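The Case for a Plain Box

My grandmother kept her letters in a box on the dresser in Calstead, and every July, when we came to stay, I was allowed to lift them out and put them back again in whatever order I liked (never the right one, she said, but she let me do it anyway). I think that's where it started, this weakness of mine for a box with a good grain to it and nothing else going on.

I've owned 29 since then. Most were given away to friends with more yarn or more receipts than sense, and four have stayed with me through every move.
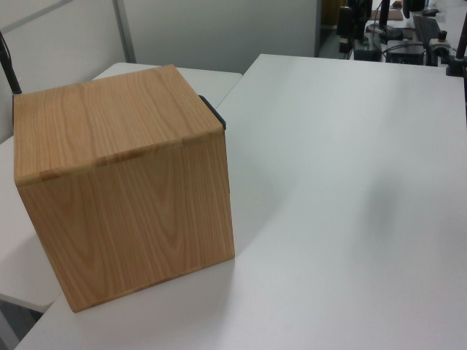 Grain is what I look for first, those long lines with a swirl wandering through them, and a honey color that warms up a white table on a gray morning. Then I run a thumb along the top edge, where a box gets knocked most. A soft edge forgives you. A sharp one chips by the second week, and you'll notice it every time you walk past!

As for looking after them, a dry cloth does nearly all of it, and please, keep them off the windowsill.

Nadhirah Gunawan

COMMENTS (3)

Siu: My mother's button box lives on my desk now. Lovely read.

Urow reader: What about water rings? I have two and I'm ashamed of both.

Siu: Try a little wax, it helped mine.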